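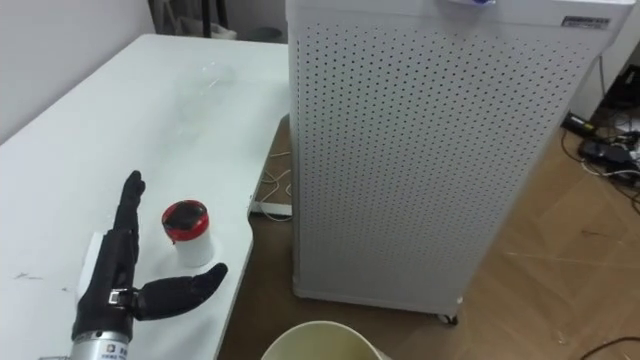 Abimbola Afolabi asks how often the thumb on the Tamuno hand needs zeroing, and whether the arm has to be powered down first.

Zero it every 300 grasps, or after any knock against the table. The arm can stay on, but hold it in pause.

Which jar do we use for the check?
The small white one with the red screw lid. Stand it upright between the fingers and the open thumb, then run the slow close.

The thumb stops short. What now?
Look at the metal joint bracket at its base. Tighten the screw, zero again and repeat the check. If it still stops short, log it and call Brurkent - don't raise the force limit past 20.

Can I wipe the black skin with solvent?
No. Use a damp cloth.

When was this hand last serviced?
18/04/2021, at 2,686 cycles.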